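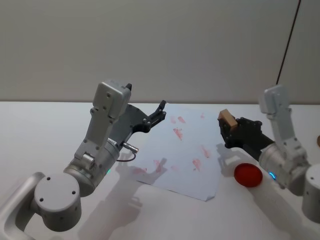
Bicycle shop Bielecka opens second location in Tadalstead, with a whole floor for family cycling

October 2018

The bicycle shop Bielecka has opened a second location in Tadalstead, in the former carpet hall at the end of Flitungate. The new shop sells city bikes, children's bikes and cargo bikes, and it has one floor which is only for family cycling: child seats, trailers, tow bars and the small parts that go with them.

The first Bielecka shop is in Ballov, where Wanda Czarnecka started it in a garage behind her parents' house. For many years it was mainly a repair shop. People came with a flat tyre or a broken chain, and if they needed a new bike they were often sent to somebody else. Only later did she begin to sell bikes herself, first second-hand and then new.

"In Ballov we have no more place," says Czarnecka. "When a customer wants to try a cargo bike, we must first move four other bikes to the pavement. If it rains, the customer waits inside and we stand outside. This was not good for anybody."

The search for a second building began in May. The shop looked at two other addresses in Tadalstead, but one had steps at the entrance and the other had no possibility to store bikes for the night. The carpet hall has a wide door at street level and a goods lift, so a cargo bike can be brought to the upper floor without carrying.

Test rides inside and outside

On the ground floor a short test track has been painted, with one tight corner and a low ramp. It is meant for people who have never ridden a bike with a box in front and who do not wish to begin in traffic. Giorgia Pagano, manager of the new shop, expects that most of them will want to go outside after a few minutes.

"The first metres on a cargo bike are always strange," she says. "You look at the front wheel, and you should look at the road. After the second corner most people already smile."

For a longer ride, the customer can take a bike along Flitungate to the canal and back. An identity card must be left at the desk. Children may sit in the box during the ride if they wear a helmet, and helmets can be borrowed in the shop without payment. Electric models can also be tried, but only by riders who are 18 or older. 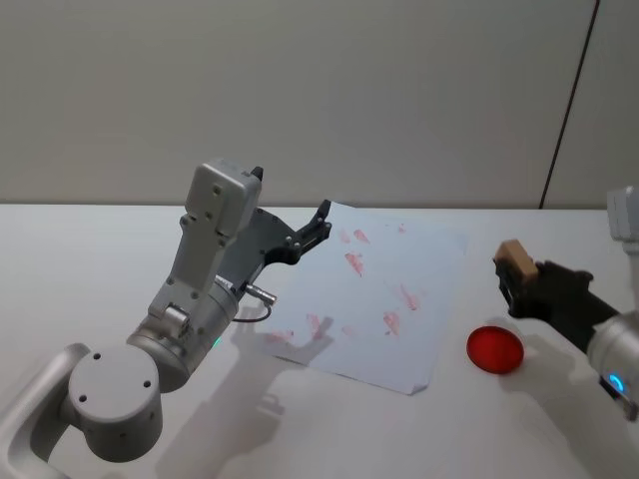 Customers who have already decided can order the bike in the shop and collect it when it is assembled. For models in stock this takes 6 working days. Bikes in a special colour come from the factory and take longer, and the shop does not promise a date for them before the factory has confirmed the order.

Hire of trailers by the weekend

New for Bielecka is the hire of children's trailers. According to Pagano, many parents need a trailer for one holiday or for the visit of grandchildren, and they do not want to keep it afterwards in a small flat. The trailers can be hired for a weekend or for a full week. The deposit is 300 euros and it is paid back when the trailer returns clean and with all its parts, including the flag, which is lost more often than anything else.

The coupling is fitted to the customer's own bike by the mechanic. Not every bike is suitable. With some rear axles an adapter is needed, and on a few carbon frames the shop will not fit a trailer at all. Pagano advises customers to bring the bike with them – a photo on the telephone is usually not enough to see which axle it has.

Workshop downstairs

The workshop is led by Prasetyo Raju, who worked before in Ballov. He has two work stands now and will receive a third one before spring. Repairs can be brought without appointment in the morning; for a full service an appointment is necessary. Bikes bought in another shop or on the internet are also accepted, something that was not always the case in Ballov when the workshop was full.

In the back of the hall there is a store for spare parts with more than 1,000 different articles. Older parts, such as brake shoes for rod brakes and tyres in uncommon sizes, stay in Ballov but can be sent over within two days.

Not all neighbours were happy with the plan from the beginning. Amrit Lapointe, who has a bakery across the street, was worried about test riders on the pavement in front of his door. The shop has now agreed that all test rides start from the side exit. "For me it is fine like this," says Lapointe. "And they buy a lot of bread."

A point which is still open is bicycle parking. The shop has asked the town for a rack at the entrance, with spaces wide enough for cargo bikes. Aleksandra Gajewski of the local cyclists' group supports the request and says that the present rack on Flitungate is too narrow also for a normal bike with a child seat. An answer from the town is expected before the end of the year.

Bielecka Tadalstead is at Flitungate 911. The entrance for customers with a trailer or a cargo bike is the wide door on the left. The shop in Ballov stays open with the same hours as before, and gift vouchers can be used in both shops.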